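Popular Music and Society
Handout 6: Home recording and the cassette trade in Tejada

Read before the seminar. The listening list is at the end.

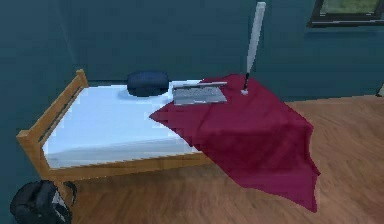
Last week we looked at the studio system and who paid for it. This week is about musicians who worked without it. The main case is Eusebio Bravo, a rapper and producer from the port town of Tejada, and the second is the small label Groltine, which put out most of his early work.

1. Background

Tejada had one commercial studio, and it charged by the half day. It was set up for dance bands, with a fixed drum kit and a house engineer who expected to record everyone playing together. A rapper with a backing tape had little use for most of that and still had to pay for it. Local radio would not play hip hop before midnight, so there was no obvious way to earn the fee back.

Bravo began recording at his parents' flat while he was still at school. He had a four-track cassette machine, one microphone and a keyboard with a short sampling memory. The sampler held less than two seconds at full quality, and that limit shaped the sound of the early tracks: short loops, pitched down, with the gaps filled by handclaps and spoken asides.

2. Bouncing tracks

You need to understand this technique to follow the listening examples. With four tracks available, Bravo would fill three, mix them down on to the fourth, then record over the first three. Each bounce adds hiss and dulls the top end. On "Ramitz" the drums have been bounced twice and the lead vocal not at all, so the voice sits well in front of everything else. Reviewers took this for a deliberate style. Bravo said in a later interview that he would have used eight tracks if he'd had them.

He kept the method after he could afford better equipment, though. We will come back to this when we discuss authenticity.

3. Groltine and distribution

Groltine was run by Margus Lapiņa, who had come to Tejada to work in a shipping office and sold imported records at the weekend market. He copied tapes in real time on a bank of domestic decks. The first Bravo cassette, Nosier, had 24 minutes of music on each side of a C60, with the rest left blank. Later copies went on to C90s (90 minutes) when those were cheaper, and buyers often taped their own choices in the spare space. Surviving copies therefore differ a good deal, and this matters if you plan to use them as sources.

Sales are hard to fix. Lapiņa's notebooks record more than 3000 copies of Nosier, but they don't separate sales from swaps, and they say nothing of home copies. Treat any chart or ranking from this period with care.

4. The 2 versions of Nosier

The cassette came out in June. A CD version followed the next year, remixed at the commercial studio with live bass and a new vocal on the title track. Older listeners tend to prefer the tape. The CD is the one that reached radio, and most written accounts describe it without saying so. When you cite the album, state which version you mean.

5. Terms to know

Bounce -- mixing several tracks down to one to free up space.
Punch-in -- recording over part of a track while it plays.
Generation loss -- the drop in quality from one analogue copy to the next.
Real-time duplication -- copying a tape at normal playing speed.

6. Questions for discussion

How far did the price of studio time decide what was recorded in Tejada?
Is Lapiņa best described as a publisher, a retailer or a fan?
What does the CD remix gain and lose?

7. Listening

Bravo, "Nosier" (cassette version, side A, first track)
Bravo, "Nosier" (CD version)
Bravo, "Ramitz"

Short response, one side of A4, due 1/30/19. Hand it in on paper at the start of the seminar.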